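Thread: Wrinkles in cheap linen/poly curtains, is a steamer worth it?

trurkosau_attic
Bought a Finda handheld steamer because every review swore it would flatten curtains in minutes. 40 dollars. I went over one panel twice and I'm not convinced it did much besides fog my glasses. Does anyone own one of these and still like it in January?

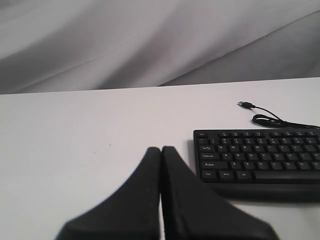 Gray cloth behind the white table, folds and all

bellini106
Minutes, sure. Reviewers get them free. I have the Groltton, it spits. A plain iron and a damp towel beats both.

mothbox
Disagree with bellini106. Ironing a full-length panel is miserable and you just press new creases in while the rest hangs off the board. Steam is fine if you pull down on the hem and go slowly.

trurkosau_attic
I did pull down. "Go slowly" is what people say about every gadget that doesn't work. The cloth over by my keyboard is the side I'd like flat first.
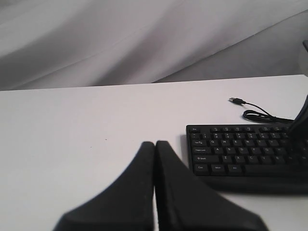 RE: Wash settings and thread count

oldhem
What does the label say? If it's mostly polyester, 200 thread count means nothing, that's a number for bedsheets and a pretty silly one there too.

bellini106
Agreed for once. Mine claimed 100 percent linen and melted a little under the iron. Draw your own conclusions.

mothbox
So you melted a curtain and you're still recommending the iron?

bellini106
On low. With a towel. Read the post.

trurkosau_attic
Label's gone, I cut it off. Might wash them cold and hang them damp before I spend another cent.

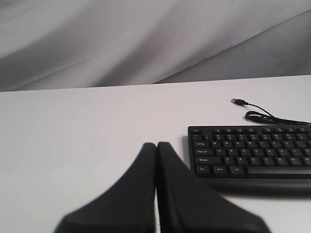
White tabletop, corner of the keyboard

oldhem
Hang them damp and leave them overnight. If they look the same in the morning, return the steamer.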